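Sample IDs, revisited

I moved the last of my old records to a new numbering scheme in March and promised two people I would write down how it works. What follows is mostly about identifiers: how long they should be, what should go into them, and what I got wrong the first time.

The old scheme dates from my years at Clodden. An ID looked like CL-W-NB-04-17B, where CL was the site, W was water, NB was the north bank, 04 was the run and 17B was the bottle. It read well. A new person could learn it in an afternoon. It also broke whenever one of the facts inside it changed. The north bank station was moved and became the east station, and from then on NB meant one place in the older records and another in the newer ones. We kept a note about this in the front of the binder. The note did not travel with the exported files.

The general problem is well known in database work, where an ID of this kind is called a smart key. Any attribute packed into the key has to stay true for the life of the record. Site names change, projects merge, and a bottle marked as water is found to contain mostly sediment. The ID is by then printed on the lid, on the chain-of-custody form and in the analyst's report, and correcting it in one place makes the others wrong.

The new IDs carry no meaning. Each is five characters plus one check character, for example 7KD2M-R. The number is issued in sequence and then scrambled, so that neighboring bottles do not have neighboring labels. That last part was suggested by Mei-kuen Lau, who pointed out that with sequential numbers the most common transcription error produces another valid ID from the same batch. An error of that kind can survive every later check.

The alphabet leaves out I, O, U and L. I also dropped S after comparing it with 5 on a scuffed label. The digits 0 and 1 stay in, and the lookup form converts a typed O or I before it does anything else.

Position is a separate matter. A plate well already has an address, a row letter and a column number, and people are tempted to use the address as the name of what is in it. I did this for two projects. It works until the contents are moved to a second plate, at which point B7 has a history. Location now lives in its own table, with the item ID, the container ID, the position, and the time it was put there. Moving something adds a row and changes nothing else.
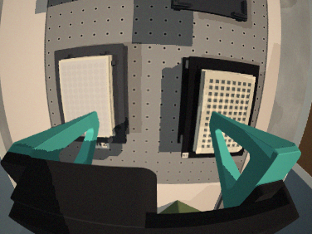 Plate in its holder on a perforated deck. Render.

Containers get IDs from the same pool as their contents. I resisted this for a while and wanted a prefix for racks and boxes. The prefix saved no time at the bench, and it needed a decision whenever something fell between categories. A bag of tubes inside a box is a container in a container, and the table handles it without comment.

The check character is computed with a weighted sum over a prime modulus. It catches any single wrong character and any swap of two adjacent ones. I tested this by taking 1,000 issued IDs and applying every possible single substitution and adjacent swap to each. None got through. On the old records, where there was no check at all, I went back and compared the handwritten log with the typed one and found 109 mismatches. Most were harmless. A few had made it into a summary table.

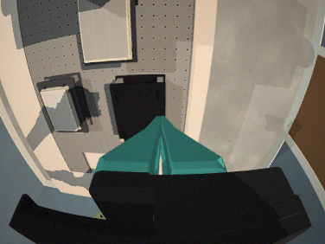
Printing took longer than the arithmetic. The Etari label stock holds up in the freezer but curls on tubes of small diameter, so the text has to run along the tube and not around it. I print the ID twice, once in large type and once as a 2D code, and the check character is set off with a hyphen so that people reading aloud pause before it. The first roll I had came from Ververidis with the adhesive rated for glass only. It let go of plastic after one thaw.

Storage is a plain table exported to CSV each night. I had used Curier for this and have no complaint about it except that it strips leading zeros on import unless the column is declared as text beforehand. With mixed letters and digits there is a worse case: an ID such as 12E45 is read as a number in scientific notation. I now refuse to issue any ID that is all digits apart from a single E. The loss to the pool is small.

Still open: what to do with labels that are printed and never used. At present they stay in the table with status "void" – 50 or so IDs so far – and I have not decided whether a spoiled label and a skipped one need different codes.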